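Velham Workshop: two-armed kitchen rig, build gallery

The rig is a pair of arms on a shared base, built at the Velham workshop over evenings and holidays since November. Each arm carries a Druker hand driven by tendons. Control code is first tried in a simulator, then moved to the bench. The notes are brief and assume you have read the parts list.

The kitchen model was drawn at the same height as the real bench, with loose items set out for the hands to reach. Contact settings took longer than the drawing did. Friction at the fingertips was raised in 17 steps before grasps stopped drifting.
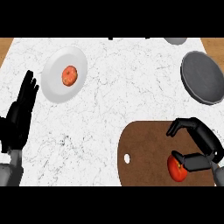

Render: Leltach simulator, Velham Workshop, May 2018

Right hand at the tomato on the cutting board, left hand open beside the white plate. One finger of the right hand is arched over with its tip pointing down, and the thumb is against the side of the tomato. The left arm has its own controller and can be run or parked separately.

Hand settings for this build: position control on all fingers, torque limit at 82 per cent, thumb loop closed first. The dark grey plate to the right has the same contact values as the white one.

Wiring for the forearms follows the Magnusson layout with one change: the wrist connector is turned to face the elbow, so the cable run is 19 mm shorter. Spare tendons are cut in sets of 4 and kept in the drawer under the lathe.

Still to do: wrist calibration on the left arm, new fingertip pads, cable clips.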